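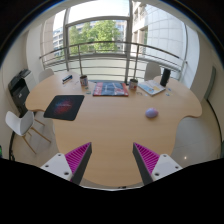

Meeting room table, mouse still off the pad. Magenta pads on both fingers.

16 Jun 2021

Equipment planning for the second half of the year. Notes from going through the list with Sem Visser, plus what I looked up afterward. Orders have to be in before the August shutdown or they slide into the next budget.

**Finger pads**

We go through these faster than anything else. The ribbed ones from Neltine come at 149 a pack, 12 pads to a pack. The plain ones from Vornside are cheaper per pad but the minimum order is bigger, and Sem says the last lot peeled at the corners on the small rounded stuff. A computer mouse is a good test for this: smooth shell, nothing flat to squeeze on. I'd like to stay with ribbed and buy 3 packs now.

To check: does Neltine still sell the magenta? If they only have another color in stock we should switch both fingers on every gripper at the same time. Mixed colors would make a mess of comparing old and new recordings.

**Fingers and mounting blocks**

Fingers are fine to keep printing ourselves. Sem wants spare blocks on the shelf, already drilled, so a swap takes minutes and doesn't tie up the printer. Tarawneh quoted 227 for a set of blocks with the hardware included. I asked for the price without hardware because we have a drawer full of screws. No answer yet.

**Camera and lens**

No purchase this round. The wide lens gets both fingers, the whole table and most of the room, window included. The price for that is the black border and the bent walls, and we already handle both in processing. Sem brought up a narrower lens again. My view is we'd lose the sides of the table, and then people have to move the gripper more just to find things. Leave it until next year.

The window is a separate matter. Bright sky behind the table is hard on exposure. A blind would fix more than a new camera would, and it should come out of the building budget, not ours. Ask facilities.

**Objects**

Mugs, booklets, small boxes and a mouse pad are all things we can bring from home or pull from the office. I don't want a line for these. The one exception is tiny flat items like cards, which get lost or bent. A small box of blanks from Lodis would do, whatever size they have.

**Order of priority**

1. Neltine pads, 3 packs
2. Tarawneh blocks, one set, once they answer about hardware
3. Lodis cards
4. Blind, through facilities

Sem is writing up the first two tonight. I still owe him the old Vornside invoice so he can put the per-pad cost next to the new one — it's in the blue folder, I think.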